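Does a hand-held gripper really replace teleop for collecting demos? Trying to make sense of a result
posted in Robots & Automation, 2019-01-03

Posted by Fan

Hi all, long-time reader and mostly a hobbyist, though I help out two evenings a week in a small manipulation group and that's where this comes from. I'd like a sanity check from people who have done more of this than I have, because I've got a result that I like and I don't trust it.

We've been comparing two ways of getting demonstrations for a simple tabletop task. The task is tidying stationery: pick an item off the desk, bring it over to an open pencil case, put it in. One way is the usual one, where a person drives the arm with a controller and we record the joint angles and the camera. The other way is a hand-held gripper with the camera mounted on it. You hold it, you squeeze, you do the task with your own arm, and the policy is trained on the view from the tool plus the width of the fingers. Then the same finger design goes on the real arm and we see what it does. The policy code and the training settings are the same for both. We call the hand-held one Drostodeck for reasons that made sense one night in the lab and no longer do.

So, the result. With the same amount of wall clock time for the person collecting (one afternoon each), the hand-held set came out bigger, which everybody expected. Then I ran 32 trials of each policy on the arm, same items, same starting spots marked with pencil ticks on the underside of a paper mat that we take away before the run. The hand-held policy got 25 into the case. The teleop policy got 17. I was thrilled for maybe an hour, and then I started going back over it and feeling less thrilled.

My worries, in no special order. The hand-held set has more demos in it, so is the method better or is it only more data? The teleop person (me!) is not very good at teleop. And the fingers have been through a lot. The foam on them has taken a beating over the weeks and I never wrote down when, so early demos and late demos were probably made with grippers that don't grip the same.

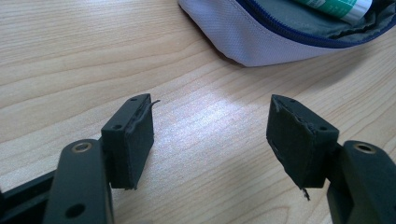
View from the tool, open case at the back of the desk. Look at the foam on both fingers.

I don't know how much that matters for a policy that learns from pictures. The loose strip on the left pad sticks up right where the camera can see it. If the pad looked different in half of my demos, did the network learn something about the pad? I have a bad feeling it may have, but I can't tell you how I'd find out.

There's also the glare. Our desk is pale and smooth and the light overhead puts a big white patch on it, and between the fingers the grain washes out to practically nothing. When I did teleop the arm was set up at the other end of the room where the light is softer. So that's one more thing that isn't the same between my two sets, and I only thought of it when I was writing this. Great.

What I'm really asking is:

Is 25 against 17 out of 32 enough to say anything at all? And if you had one more afternoon to spend, would you spend it on replacing the pads and collecting again, or on fixing the comparison with what I've got? I have to show this to the rest of the group later in January and I'd love to not get taken apart.

Thanks for reading all that, I know it's long. Happy to add details if I left out something obvious.

Aled Ruddock replied

Nice write-up, and I wish more people posted the stuff they're worried about. I've made most of these mistakes myself, some of them twice.

Take the numbers first. 25 of 32 and 17 of 32 is 78 percent against 53. That looks like a lot, but with 32 tries a side the ranges around those two numbers are wide and they overlap. If you run a Fisher exact test on it you'll land a bit above the usual 0.05 line, so I'd call it a good hint and I'd say so in those words to your group. What I would never do is run eight more trials because it's close and then stop when it looks good. Pick a number now, write it on the board, run all of them.

How did you order the trials? You didn't say. If you ran all of one policy and then all of the other, do it again with the two mixed up in a shuffled order. Arms warm up, people get tired of resetting the desk and get sloppy about where the glue stick goes, somebody bumps the mount. Shuffling takes care of a lot of that without you having to know which one it was. Have a friend do the resets without knowing which policy is up next, if you can talk one into it.

On more data versus better method, you can split those with what you already have. Throw away hand-held demos at random until the count matches your teleop set and train again. Do that with a few different random draws. If the gap mostly goes away, then your story is "it's faster to collect," and that's still a perfectly good story! Being able to gather more in an afternoon is half the reason people want these tools. You would just be claiming a different thing. Report both, the equal time comparison and the equal count one, and people can pick the one they care about.

Now the pads. I zoomed in on your picture for a while. The right one is scuffed and there are a few threads hanging off the bottom corner, and the left has that strip curling off along the top. Two separate problems there and I'd keep them apart in your head.

One is grip. Foam that's lifting can let an item twist or slide. On the hand-held side you fix that without noticing, you squeeze a little harder or come in at a different angle, and the squeeze harder part never makes it into your data if all you log is width. Then the arm copies the width and drops the thing. If you have video of the failed runs, go through them and sort them by hand into missed the item, dropped it on the way, and missed the case. If dropping is the big pile, suspect the foam (or the arm's closing force, check that too).

The other is looks. A flap that's in view all the time is something the network can latch onto. An easy check: take your held-out demo frames, paint over the pad area with flat gray, and see how much the predicted actions change. If they barely move, stop worrying about it. If they jump around, you've learned something and you should either replace the pads often and log the date, or mix in some training frames with the pad region messed with. Same trick works for your shiny patch, by the way. Shift the brightness in that part of the frame and see if the policy panics.

With one afternoon I'd put on fresh pads, move both setups under the same light, and collect a smaller matched pair of sets. Have two people each do both methods, and flip which one they start with. You'll come out with less data but I'd believe it a lot more. And do the cheap stuff (dropping demos, gray boxes, sorting failures) on your evenings before that, it needs no robot time at all.

Oh, and keep the old pads in a bag with a label. You may want to put them back on for a few trials later.

nosovico replied

teleop numbers always look bad when the person driving is new, get someone with practice. we had a guy go from 17 to 21 successes on a similar count just from a week of driving before he recorded anything, same policy code and everything

also for the foam, clean the plastic with alcohol before you stick the new piece on and let it sit overnight. press the top edge down hard, ours always lifted there first

Adora replied

Mostly agree with Aled, but I'd push back a little on having two people do both methods in one afternoon. I tried that with a sorting task and everybody was rushing by the end, so the second method got worse demos whoever was holding it. Flipping the order evens that out across people, sure, but with only two people you don't get much evening out. I'd spread it over two shorter sessions if the group lets you.

One thing I didn't see mentioned: where is the case in your demos? In your picture it sits off to the upper right, open, with the lining showing and something with a green and white label already inside. If it's there in nearly every hand-held demo and the teleop set was collected with the case in the middle, your policies may have learned two different tasks. A soft case also changes shape every time you touch it - the opening slumps and the zipper edge moves. I ended up writing down three case positions and three "how full is it" states and going through them in order while collecting, then using positions that weren't in the list for some of the test trials. Success went down for all my policies when I did that (ouch) and the gap between them got smaller, but the numbers finally stayed put from one day to the next.

I'd also count a partial success as its own thing. Item on the rim, item in but the case dragged across the desk, that kind of outcome. Decide before you run it what goes where.

Fan replied

This is so helpful, thank you all. To answer Aled, no, I did not shuffle. All of the hand-held first and then all of the teleop, like a beginner. I went through the failure videos for the hand-held policy last night, all seven of them, and five were drops on the way to the case. So I've ordered foam and I'll run the gray box check while I wait for it. Adora, the case was in two spots during teleop and I honestly couldn't tell you which demos had which, so I'm going with your list of positions for the new set. I'll post the matched count numbers in this thread when the training finishes.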